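Tote (material handling)

A tote, also called a tote bin or tote box, is an open or lidded container with solid sides, used to hold and move loose goods inside a warehouse, factory, or store. Totes are larger than parts bins, which usually stay on a shelf, and smaller than bulk containers, which have to be lifted by a forklift. Most can be carried by one person when loaded within their rated weight. The word is used more often in North America; British sources tend to use "crate" or "container" for the same object.

Construction

Most totes are molded in one piece from polypropylene or high-density polyethylene. Polypropylene is stiffer and holds its shape better under a stack. Polyethylene stays tougher in the cold and is the usual choice for freezers and unheated docks. Steel and aluminum totes are used where the contents are hot, oily, or sharp enough to cut plastic. Fiberboard and corrugated plastic totes are lighter and cheaper but have a shorter service life.

The rim is the strongest part of the container. It is normally folded outward and ribbed on the underside, which gives a grip for the hands and keeps the long walls from bowing. Floors may be flat, ribbed, or set with a shallow grid. A flat floor runs more quietly on rollers, while a ribbed floor carries more weight before it sags. Drain holes are added for wet goods and for totes stored under sprinklers, where a closed container would fill with water and overload the rack.

Wall angle

The slope of the walls, known as draft, serves two purposes. During molding it lets the part release from the tool. In use it allows empty totes to sit inside one another. A tote with steep draft nests deeply and saves space on the return trip, but its floor is much smaller than its opening, and the usable volume falls accordingly. Straight-wall totes hold more for the same footprint and stack squarely, but they can't be nested.
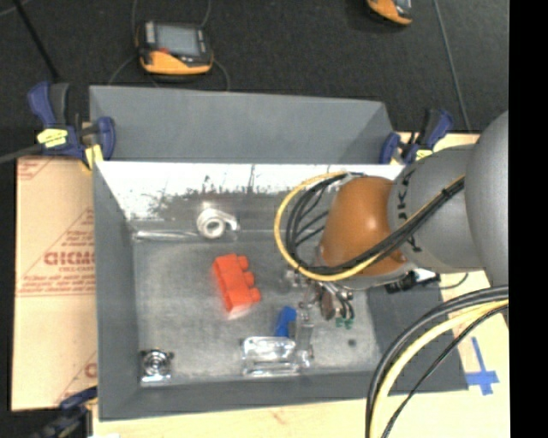
Types

Nesting totes have sloped walls and need a lid or a shelf between layers when full. Straight-wall totes stack rim to base. Stack-and-nest totes combine the two: the container stacks when facing one way and nests when turned end for end. Attached-lid totes have two hinged flaps that meet in the middle and lock under the weight of the tote above. Collapsible totes fold flat at hinged corners and are common in grocery delivery.

Sizes

Two families of footprint are in wide use. The metric family is based on a module of 600 by 400 millimeters, which divides evenly into a standard European pallet. The smaller half module measures 400 by 300 millimeters. The inch family is less regular and follows the 48 by 40 inch pallet common in the United States. Height varies more freely than length or width. The Lurunetti series, for example, keeps a single footprint and is offered in two heights, 252 and 381 millimeters.

Rated load is given for one tote and separately for a stack. The stack rating assumes a level floor and room temperature. Plastics lose stiffness as they warm, and operators of hot buildings commonly lower the stack by a layer in August.

Wear and inspection

Floors wear first. Sliding contents scratch the surface, and the scratches hold dust and residue that ordinary washing doesn't remove. Rims crack at the corners after repeated drops. In metal totes the usual faults are dents, bent rims, and loss of finish where parts are dropped from height. A wear survey at the Echeverría parts depot sorted 300 plastic totes by fault and withdrew 29, most of them for corner cracks.

Inspection is normally visual and is done when the tote is empty. Common grounds for withdrawal are any crack that reaches the rim, a floor that rocks on a flat surface, and a label area too damaged to scan. Warped totes are a particular problem on conveyors, where they drift to one side and jam at transfers.

Washing is done by hand or in a tunnel machine. Totes used for food are kept in a separate pool and are often molded in a different color to prevent mixing.

Identification

Bar code labels are placed on at least one short side, and often on both. Some operators mold a serial number into the wall so that the container can still be traced after the label is lost. The Solska system uses a two-part code in which the first group gives the size and the second the owner.

See also

Crate
Intermediate bulk container
Pallet
Unit load

Last edited 23 October 2025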